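The Quiet Luxury of Being Photographed Leaving

Every November, a certain kind of star walks out of a certain kind of restaurant in a very large coat, and by breakfast the rest of us are being told that she has "stepped out." She always steps out. I have read this column of print for most of my adult life, and I have yet to see a famous person simply go home.

The coat this season is by Benimier. You may have caught it on three separate actresses in the same week, each of whom was said to have thrown it on.

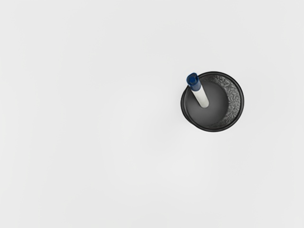
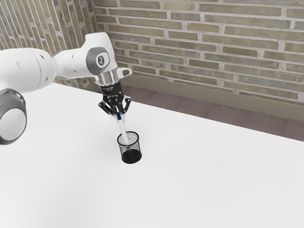

I have my doubts about the throwing. A coat like that arrives in a garment bag, with a person attached to it, and the person has a phone number for somebody who knows which door the photographers like. When the pictures run, the caption will say "off duty," two words that have done more unpaid work for the fashion business than any intern in its history.

Eliseo Quezada dressed celebrities for years before he moved over to costume work, and he no longer has much reason to be polite about it. When I asked him how often an off-duty look is put together by someone on the clock, he laughed for long enough that I put down my pen.

"The red carpet is the honest part," he told me. "Everybody knows the gown is borrowed. Everybody knows there's a deal. The coffee run is where they want you to believe her."

He described a fitting held for a trip to a farmers market. There were racks. There was a tailor, who took in the waist of a sweatshirt. The client tried on 3 versions of the same white sneaker in different states of wear, and the most beaten up pair won, though she had never walked anywhere in it. An assistant had done that part for her on a gravel driveway. The peaches were her own idea, Quezada said, and he thought they were too much.

None of this is a crime. Studios were sending contract players out on pretend dates long before anyone in this story was born, and the public has always had a fair idea of what it was buying. What bothers me is the tone. The old publicity was loud and a little ridiculous, and it let you in on the joke. The new kind asks to be taken for an accident.

Take Rekwood, the jewelry label that was in every party report this fall. Its whole pitch is that the pieces look inherited. They come slightly dull and slightly bent, and the clasp on the signature bracelet is meant to seem as if it had been fixed once by a careful aunt. I tried one on at the brand's dinner, where I was seated near the kitchen. It was a perfectly nice bracelet. I asked the young man from the label whose aunt we were talking about, and he said it was more of a feeling.

The feeling costs more than my car payment. A follow-up email offered me 100 words of "suggested language," including the phrase "a piece she has clearly had forever." I saw that phrase, or its first cousin, in two write-ups the next day, both of them about a singer who had been at my table and had her bracelet handed to her between the soup and the fish.

I should say that I've done it too. Early on I wrote up a party at Cervantes, the supper club, and reported that the guests had lost track of time. The guests had a car call at 11, printed on a card, and every last one of them made it. I had a card too. I wrote that they lost track of time anyway, as it was late and it was what you wrote.

Cervantes has since become the place to be seen not wanting to be seen. There is a back exit, which is famous. People wait there on a Tuesday night in the rain for a glimpse of someone avoiding the front. Quezada told me that he once had a client leave by the main entrance, which was empty, and then go around the block and in through the kitchen so she could be caught slipping out the back. She put up a hand in front of her face. The manicure was new and showed very well.

The trade has its defenders. A publicist I've known a long time, who would rather not appear here, argues that staging is a form of self-defense. If a woman is going to be followed down the street regardless, she says, let her at least pick the street and get paid for the shoes. I find that hard to answer. Photographers do camp outside preschools. A client who offers up a planned coffee on Monday may get to take her kid to the dentist in peace on Thursday, and I would not begrudge anyone that.

But the argument gets stretched. It's one thing to trade a picture for some privacy, and another to sell the privacy itself as a look. Tesard, the sunglasses company, sent out a note this month on its new oversized frame, which it calls ideal "for those who prefer not to be recognized." The logo on the temple can be read from across an avenue. I know because I crossed one to check.

The Tesard pair sells for 300 dollars. The Benimier coat starts at 1000 and climbs quickly if you want the lining that the actresses have. Neither company would tell me who had paid for hers and who had been sent one. Benimier's reply said the house "has many friends." I wrote back to ask whether the friends return the coats, and I haven't heard.

Quezada thinks the whole thing has maybe two more years in it. Audiences are getting quicker, he says, and kids online can now tell from a hem whether a pair of jeans has ever been sat in. His guess is that the next fashion will be for stars who look obviously styled at all hours, full hair and heels at the gas station, like the old days. He's already had calls.

I'd welcome it, though I expect that within a season we will be told she just woke up that way. Meanwhile the invitation for the next Benimier dinner came this morning. It asks guests to dress as if they hadn't planned to come, and there's a number to call for fittings.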